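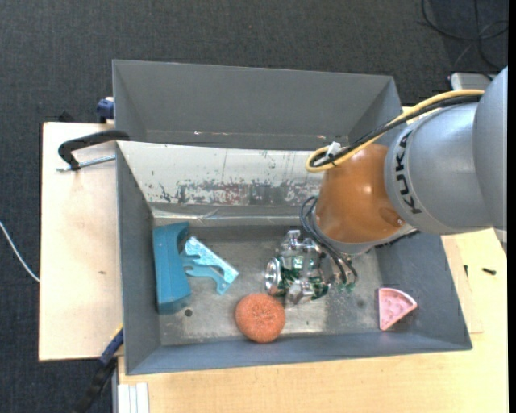

Speaker notes: Moisture in stored grain samples - why two labs disagree
Mateja Zupan, 20 Aug 2020
Reading time: 4 minutes

Slide 1. Title. Introduce the co-author, Borislav Petkov, who did the oven work at Bruvmont. Talk runs to 12 minutes. Questions at the end, except on units, which can be asked at any time.

Slide 2. The problem. Two laboratories received halves of the same wheat samples and reported moisture figures that did not match. Neither lab had made an error in arithmetic. Both followed their own written method. Say this early, as people tend to look for a culprit.

Slide 3. What moisture content means. Mass of water divided by total mass, wet basis, as a percentage. Some in the audience will come from timber or soil, where dry basis is usual. Write both formulas on the board. A wet basis figure is always the lower of the two, and the gap widens as the grain gets wetter.

Slide 4. The sample set. 385 samples, all winter wheat, from 7 stores. Each was mixed, divided and sealed in the same hour. One half went to Bruvmont, the other to Dervishi. Labels carried a number only, so neither lab knew the store. Do not read out the table.

Slide 5. Methods. Bruvmont grinds the grain and dries it in a ventilated oven to constant mass. Dervishi uses a capacitance meter on whole grain, with a correction for temperature. Stress that the meter does not measure water. It measures an electrical property and converts it by means of a calibration curve. The curve was made with a different variety.

Slide 6. Scatter plot. Oven on the horizontal axis, meter on the vertical. Pause here. Points lie close to the line for dry grain and drift below it as moisture rises. A fixed offset would give a parallel band. We do not see one, so adding a constant to the meter readings will not repair them.

Slide 7. Grinding loss. Wet grain warms in the mill and gives up water before it is weighed. The oven result is then too low. Borislav repeated part of the set with a pre-drying step, and the wet end of the plot moved further from the meter, so the true disagreement is larger than slide 6 suggests. Expect a question on mill speed. Answer: it was held constant, and we did not test others.

Slide 8. Temperature. Grain taken from a cold store and metered at once reads differently from the same grain left to stand. The built-in correction assumes that the grain and the sensor are at the same temperature. Dervishi let samples stand overnight from October onwards. Earlier readings are marked with open circles on the handout.

Slide 9. Sampling. Skip if short of time. Moisture in a store varies with depth and with distance from the wall. One scoop from the surface says very little about the rest. The split-sample design removes this from our comparison but it does not remove it from your store.

Slide 10. Recommendations.
Recalibrate the meter each season against an oven, using the local variety.
Pre-dry wet samples before grinding.
Record grain temperature next to every meter reading.
State the basis, wet or dry, in the column heading.

Slide 11. What we do not know. Only wheat was tested. Barley has a husk and packs differently in the meter cell, so the curve shape may change. The Vodik trial plots will supply barley next season. No results yet - decline to guess if asked.

Slide 12. Thanks and contact details. Leave slide 6 ready, as most questions return to it.

Comments (3)

Randeo
Was the oven balance checked between batches? We found drift on ours when it stood near the oven door.

M. Zupan
Yes, with a check weight before and after each batch. The log is in the handout appendix.

oatfield
Slide 3 would have saved me a week. Our spreadsheet had both bases in one column.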